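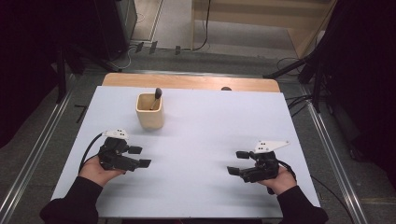

Right, so this is the README for the Cutthorpe tabletop set, or "the cup stuff" as everybody here calls it. I'm Mabli James. I look after the folder, and if something in it is broken it's probably my fault (Renu Rana wrote the loader, which works).

## What you get

There are 2453 episodes of a person doing small jobs at a table with a pair of hand-held grippers, one in each hand. Most of them are pick up, put down, put in, take out. Each episode has:

- a head view
- a left gripper view and a right gripper view
- finger opening for both sides
- the pose of each gripper, tracked from the marker plate on top
- a one-line task note, typed by whoever did the job

We had 11 people doing the collecting, most of them in July, and you can tell them apart after a while! Some are slow and tidy, some go at it like they've got a bus to catch. I've left both kinds in. Our first policy, Zanix, was trained on the tidy ones only and it froze whenever a cup wasn't where it expected, so I'd much rather have the mess.

## Splits

`train` is everything except `held_out`, which is 200 episodes picked by Renu before I was allowed to look at any results. Please don't tune on it. The `maruyama` tag marks episodes from a second task list we borrowed; same format, slightly odder wording in the notes.

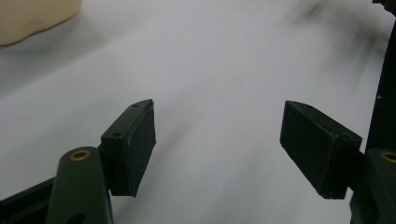

The gripper views blur a lot when the hand is moving quickly, and a pale sheet gives the tracker very little to hold on to. I've kept the blurry stretches in, but there's a `blur` score per frame, so filter on that if your model gets upset. Start with a gentle cut-off: mine was far too strict at first and threw out nearly all the reaching.

## Known problems

- Left and right are swapped in a few early episodes. Look for `swap: true`; the loader flips them back for you.
- Gripper clocks can drift by up to 2 frames against the head view. Fine for training, annoying for plots.
- Task notes are not spell-checked. "Cpu" means cup.
- Episodes where nothing gets picked up are labelled `idle`, and they're worth keeping if you want your robot to learn to wait.

## Loading it

```
from cutthorpe import load
eps = load("train", blur_max=0.8)
```

If you're on the Avent machine, the data's already mounted, so please don't copy it into your home folder again (you know who you are). Fixes to the labels are very welcome, just open a pull request and tag me or Renu.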